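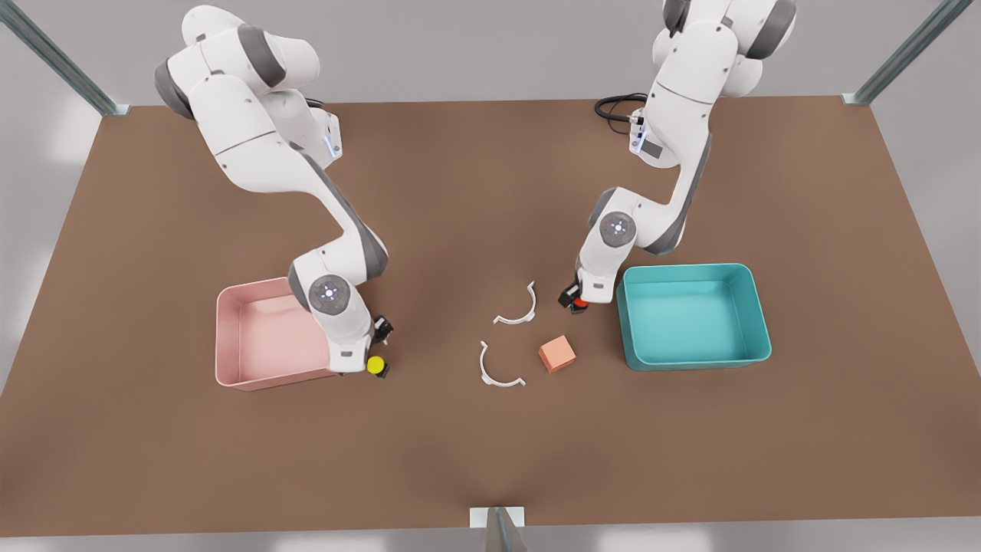 How to catch up with a walking tour when you've lost it

Happens to everyone. You stop to tie a lace, look up, group gone. Did it myself in Drundonport, March 2022, old harbour walk, 35 people and I still managed to lose them.

1. Stay put for two minutes. Guides do a head count at most stops. Don't go charging down side streets.

2. Ring the guide. Save the number before you set off, not after. Ours was Ingvild Dalen and she picked up on the second ring.

3. No answer? Look at the route sheet. Go to the next stop but one – the next one they'll have left by the time your there.

4. Main roads only. The short cut past the Nirngate steps looks quick on the map. It's 303 steps. Bad knees, go round by the tram.

5. Ask in shops. "Tour group, yellow umbrella?" works in any langauge if you mime the umbrella.

6. Still nothing after half an hour, head for the finish. Most walks end somewhere with toilets and coffee. Text the guide so they stop looking for you.

If you walk slowly, say so at the start. Tarun Pant does a slower version in May, fewer stops, more benches. Book by email, it fills up.

Bring water. And a charged phone, obviously.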